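3 de julho de 2025
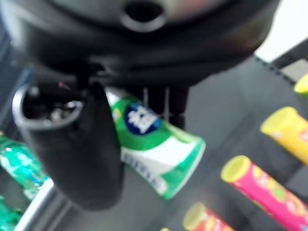 Terceiro dia de leituras no poço de Pledside. O nível estático desceu outra vez em relação ao registo de maio, e a recuperação depois da bombagem continua lenta. Comecei pela sonda manual e só depois liguei o registador, para ter uma referência independente. À noite, ao passar os valores a limpo, fui às pastilhas elásticas, as do frasco verde e branco, porque o café tinha acabado e ainda faltava metade da folha. A diferença entre a sonda e o registador manteve-se constante em toda a série, o que aponta para um erro de zero e não para deriva.

Caudal de ensaio: 700 litros por hora, em patamar único. Intervalo de leitura de 30 segundos na fase inicial, depois mais espaçado. A curva em escala semilogarítmica tem uma quebra de declive que não aparecia em maio. Hipóteses: limite do aquífero, ou colmatação parcial do filtro. Inclino-me para a segunda. A água saiu turva no arranque.

O Wilson Mosquera defende que se deve repetir o ensaio com três patamares antes de mexer no furo. Tem razão quanto ao método, mas o depósito de descarga leva 3.000 litros e enche a meio do segundo. Teria de pedir uma mangueira mais comprida a Munholm e descarregar na vala.

Condutividade estável. Temperatura não registada, esqueci-me do termómetro na carrinha.

A Drita Matić enviou o perfil litológico antigo. A camada de argila está marcada acima do que eu tinha assumido no modelo, portanto a espessura saturada tem de ser corrigida e a transmissividade recalculada. Folha refeita até à linha da recuperação, o resto fica para amanhã.

Pendente: pilhas para a sonda, vedante da cabeça do poço, responder a Cárdenas sobre a licença.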